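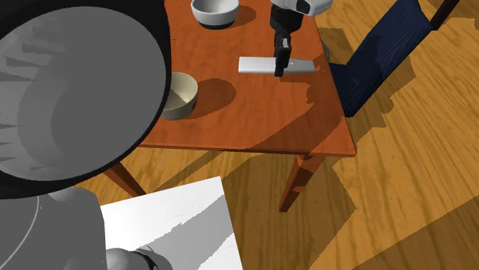
The arm in simulation, holding a white bar just above the table, with two bowls on the wood beside it.

I think anyone building a robot arm at home should have to run it in simulation before they order the motors. I did it the other way round, and it cost me a winter and a good part of my savings. Several people at our workshop disagree with me, and I will try to be fair to them.

Our workshop is called Brurneo. It is two rooms behind a tyre fitter's, shared between joiners, a bicycle maker and the few of us who build machines. Two years ago I started on an arm that could pick things up from a table and put them down somewhere else. I bought motors first, then aluminium, then a controller. I cut the parts on the shared mill and had an arm standing up by July. It could not reach the near side of its own table. The shoulder was mounted too low and the elbow met the edge of the wood before the gripper got anywhere useful.

A model would have shown me this in an evening. When I did finally make one, I used a table, a chair, a couple of bowls and a bar to grip, and the first thing I learned was how much of the table the robot's own body takes up. On a drawing of the joints, the body is a box in the corner. Seen from near the robot itself, the body is large and close and covers things you would like to see. I moved my camera mount on paper four times after that, which cost nothing.

The usual objection comes from Pravesh Adams, who has built more working machines than the rest of us put together. He says a simulated table is flat, a simulated bowl never has soup on it, and people who start with software never pick up a spanner. He is right about the last part in at least one case I know of. He is also right that friction in a simulator is a number somebody typed in. My grip settings worked well on screen and dropped the first real object I tried, a steel rule, on to the bench 21 times in one afternoon.

I accept all that and still think he has drawn the wrong lesson. The rule slipped for a reason that had to be found on the bench, and I found it on the bench: the finger pads were too hard. What I did not have to find on the bench was whether the arm could get to the rule, or whether the wrist would turn far enough once it was there. Those questions had been settled. I could spend the afternoon on rubber.

Solveig Kristiansen makes a different objection, and I find it harder to answer. She says the pleasure of a home build is in making the thing, and that if you take out the mistakes you are left with assembling a kit you designed yourself. Her own arm has been rebuilt so often that the base plate has more holes than metal. She is happy with it. If the building is the hobby, then my advice is no use to her, and she has told me so.

But most people who come to Brurneo with a plan for an arm want it to do a job. Precious Buthelezi wants one to load her small kiln. She has one set of evenings and one budget, and I would hate to see her spend 997 pounds on motors before she knows how long the forearm must be.

So my view is that the shared rooms should have a decent computer next to the mill, free to use like the pillar drill, and that new arm builders should be sat down at it first. We have the desk for it already. At present it has offcuts on it.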